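Turano Cell Forum > Practice and Standards > Manipulation
Thread: Draft handling rules, film bags and produce (rev 2)

dlam_chien
Posted 2/21/26

Rev 2 of the bagging rules is below. Scope is slider-type zip bags handled by a two-finger gripper, with loose fruit picked from a basket. Comments by number, please. Anything without an objection goes into the Dullden handbook in April.

1. Grip force. Set the limit per film type and store it with the task, not with the arm. An operator changing the limit during a run ends that run.

2. Grasp point. Hold a single bag by the film, clear of the slider. The wrist view must show the slider and both zipper strips before the next motion is commanded.
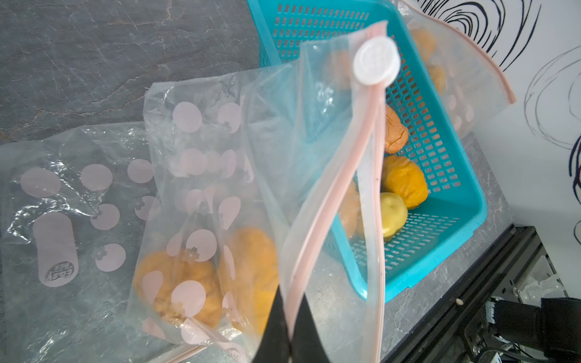 3. Staging. Filled and empty bags go in separate areas of the counter. Overlapping bags are a setup fault and get logged as one.

4. Fruit condition. Wrinkled or soft-skinned fruit is allowed, but the log has to say so. Do not mix it with firm fruit under one label.

5. Abort. Two failed grasps on the same bag, then stop and reset.

Chiến Lâm

e_reinholz

Objection to 3. The picture under 2 has a flat dotted bag lying under a partly filled one, so by your text that setup is a fault. I would not log it. Overlap is what the gripper will meet in a packing room, and if we clear it away every time we end up certifying a condition the customer doesn't have. Suggest: "Overlap is permitted if declared in the task sheet."

lai.sang

Agree with Elfriede on 3. On 2, "clear of the slider" needs a distance. We use 20 mm at Prerivero, measured from the slider to the nearer fingertip. Below that we saw the slider shift during lift.

dlam_chien

20 mm works for large bags. On the small ones it puts the fingers on the fruit. Could be 20 for large and 16 for small, if someone has data for 16.

lai.sang

213 grasps on small bags at 16 mm, one film type only. I can post the log. I would not generalize from it.

huynh_d

Rule 2 again. "Must show both zipper strips" is not testable as written. Show how much of them? Clear film also lets the background through, and a perforated basket behind it gives the edge detector a lot of false lines. Either specify a plain background or require a contrast check before the run. I prefer the check.

e_reinholz

A plain background has the same problem as clearing the counter. Contrast check, yes.

doan.loc

Rule 5 is too strict. With thin film the first grasp often just separates the layers. Nghiêm allows three.

dlam_chien

Three is fine if the layer separation is a declared step. An undeclared retry is still a failed grasp.

doan.loc

Then define "failed." I read it as no film between the fingers after closing. You seem to read it as anything other than a lift.

dlam_chien

Fair. Rev 3 will define it as no lift within the commanded motion. Changes so far: overlap by declaration (3), distance by bag size (2), contrast check (2), definition of failed grasp (5). Rule 4 has had no comments and stands.

huynh_d

Rule 4: who decides what counts as wrinkled? Needs a reference card or it will drift between shifts. Please keep it open.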